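主题：Re: 插接工位夹爪对比，Cila 和 Nirketti 选哪个

> 上周两套指尖都跑完了。Cila 那套 40 次插接成了 36 次，
> Nirketti 那套成了 31 次。我觉得差距已经够明显，
> 建议 11 月直接定 Cila，省得再拖。
> 另外 Clustov 控制器换上以后力控稳了很多，
> 腕部相机的延迟也降下来了，应该一起定。
> 有不同意见请在这个帖子里回。

我有不同意见。

先说 40 次这个数。36 对 31，差五次，样本这么小，换个下午重跑一遍，名次倒过来我也不奇怪。何况两组不是交替做的，先把 Nirketti 全部跑完，再换 Cila。中间示教点改过没有，帖子里没写。我翻了日志，第 19 次之后接近角变了，没有备注。谁改的无所谓，改了以后前后就不能放在一张表里算成功率了。

再说“成功”怎么判。脚本里的条件是末端位移到位，加上接触力超过阈值。这种小插头歪着顶在插座边上，一样能满足这两条。我建议每次插完做一次通断测试，或者至少回拉一下看能不能留住。现在表里那 36 次，有多少是真插到底的，我看不出来。

线的问题也没有人提。插头后面拖着一截细线，线一弯，夹爪里的姿态就跟着偏，光比指尖的摩擦力意义不大。桌上的情况大家看一下： 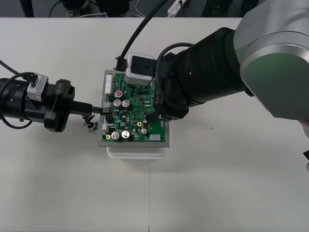

图 1：左臂夹爪夹持黑色小插头，位于板左侧白色插座处；右臂末端悬在板右半部上方。

板子放在灰色托盘上，托盘下面垫的是白色半透明塑料盒。我不喜欢这个垫法。往下压的时候盒子会不会让一点，让多少，没有测过，那力控曲线里“变稳”的那部分到底是控制器的功劳还是盒子在当弹簧，分不清。请先换成硬垫块，再谈 Clustov。

右臂也想问一句。腕部投在板子右边的影子不小，要是之后右侧的白色连接器也用视觉定位，这个影子得算进去。换相机之前先把光源挪一挪，花不了几个钱。Seok 的相机模块我不反对试，但是“延迟降下来了”请给数，平均值和最差值都要。我自己测到的最差一次是 145 毫秒，用的是旧控制器，新的还没有机会测。

所以我的意见是先不定。重跑一轮，这样安排：

1. 两套指尖交替做，每做 4 次换一回，示教点锁死，谁要动先发邮件。
2. 托盘下换硬垫，两组用同一块板、同一种插头。
3. 每次插完测通断，失败的要记类型：没对准、插歪、掉头、被线带偏。
4. 控制器单独比，指尖固定一种。一次换两样东西，结果没法看。

换指尖很烦，我知道，每回拆装再标定，最长要半个小时。嫌烦的话可以改成一天换一次，但是次数得加上去，再来 40 次是不够的。

采购那边催的话，就说报价有效期还没过。Cila 的人说他们的指尖寿命更长，这句话我先放一边，样件才用了几天，表面磨成什么样还没人拍过。

新的记录表我下午四点前放到共享目录，旧表不要删。

最后更新：11 月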